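Delaunay: Good Practice for Hand-Held Gripper Recording in Homes
Progress report to Comora, second period
Submitted by Stikudico. Contact: Sylvain Joly

Where we stand

At the end of the first period we promised a working draft of the house rules, a set of test recordings made under them, and a glossary. We have the draft and the recordings. The glossary has been stuck at the letter G since February, because four people hold four opinions on what a "grasp" is and one of them has started bringing diagrams.

The draft is now at version 2. Version 1 ran to 61 rules and was followed in full by no one, including its authors. The current version has 19, fits on both sides of one sheet, and can be read by an operator with one hand already in a pistol grip. We consider the second sheet of paper we did not need to be the main result of the period.

Recordings made under the rules now stand at 3,160 episodes, of which 673 have been checked by a second reader. Our target for the checked set was 800. The shortfall is explained under "Second reading" below, with as much dignity as we could manage.

Nearly all the episodes are of small household things being picked up, turned, passed and put down in rooms where people live. We had planned to begin on a bare table with foam blocks. Umico, reviewing the plan, pointed out that few people keep foam blocks, and we have been in bedrooms and kitchens from the start. 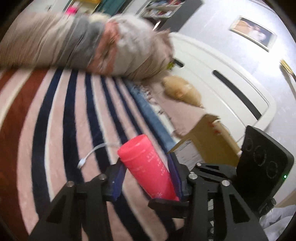
Rules that survived

Rule 1, name the object before you lift it. The operator says the name aloud at the start of each episode. It takes a second and has settled more arguments than any other rule we wrote. Operators dislike it for the first morning and then begin doing it at home.

Rule 4, grip where the object is firm. Version 1 said "grip at the center of mass," and this sent people hunting for the center of mass of a half-used bottle. The new wording asks for full contact on both finger pads and a part of the object that doesn't give. Shoulders and necks are allowed. Thin caps by themselves are not.

Rule 7, leave the room as it is. No tidying before a session beyond what the household would do for an ordinary visitor. Cables stay where they lie unless somebody could trip on one. This was the hardest rule to enforce, for the touching reason that people are embarrassed by their own bedding.

Rule 8, fabric counts as a surface. Patterned covers and rugs may not be swapped for plain ones. Our labeling staff have asked us to record that they voted against this.

Rule 11, closed containers only. Anything that can pour must be capped, and the cap checked by hand. The version 1 wording was "containers should ideally be closed." We have removed the word "ideally" from the whole document, along with a quantity of shampoo from one mattress, which we have paid for.

Working with two grippers

The biggest change since our last report concerns sessions where two hand-held units are used close together. Version 1 treated these as two single sessions that happened to share a room. The operators had other views, mostly expressed through the sound of one housing meeting another.

We now ask for a spoken lead. One operator leads, the second follows, and the lead changes only when both have let go or when one has a full grip and says so. The units may cross in front of each other, but the following unit slows down first and waits for a word. 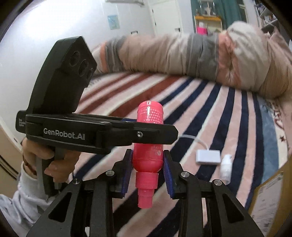

We tried setting a minimum distance between the arms and gave it up within a day. Anyone passing a small object has to come close, and a rule that forbids the task it is meant to govern tends to be broken cheerfully. What we kept is a speed limit, given in plain terms: within a hand's width of the other unit, move as if the other person were holding hot coffee. Sylvain Joly wanted a number here. He has been given a footnote.

Orientation has its own line now. An object may be held upright, sideways or upside down, and the operator doesn't correct it in midair to make the episode look nicer. If it was picked up cap down, it travels cap down. Readers had been marking such episodes as errors, and so 245 of them went back into the checked set this period with our apologies to the operators concerned.

People in the room

Everybody who lives in or is visiting the home signs the same form as the operators, or a parent signs for them, before the first episode. They may then go about their business. Anyone can ask for an episode to be deleted, at any time and without a reason, and the deletion is logged by number only.

We were asked in your comments on the last report whether other people moving through the view should simply be ruled out. We recommend against it. Arms reach across things in homes. A standard that needs everyone to hold still would be a fine standard for museums.
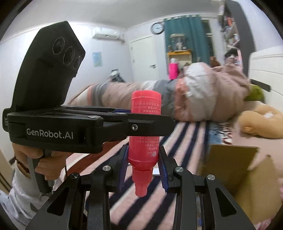 Bottle gripped cap down between the finger pads, with a second hand-held gripper at left.

Second reading

Each checked episode is read against the rules by somebody who wasn't present. This takes some 2 minutes when the readers agree and most of an afternoon when they don't. The usual sticking points are Rule 4 (was that the shoulder or the neck?) and the moment a grasp is said to begin, for which see the glossary, or rather don't, yet.

We have since split the reading sheet into a short form and a long form. The long form is used only if the short one raises a flag. Progress has picked up, and we expect to reach the original target early in the next period.

Spending

Within budget on all lines but one. Finger pads wear faster on textured plastic than we had allowed for, and we ask to move a small sum from travel to spares. Travel is underspent owing to a workshop we organized in the same building as our office.

Next period

Finish the checked set. Send version 3 of the rules to Umico for outside review, with the spoken-lead section marked as open for comment. Add a page on glossy and see-through objects, which operators have been requesting in increasingly short emails.

Glossary: H.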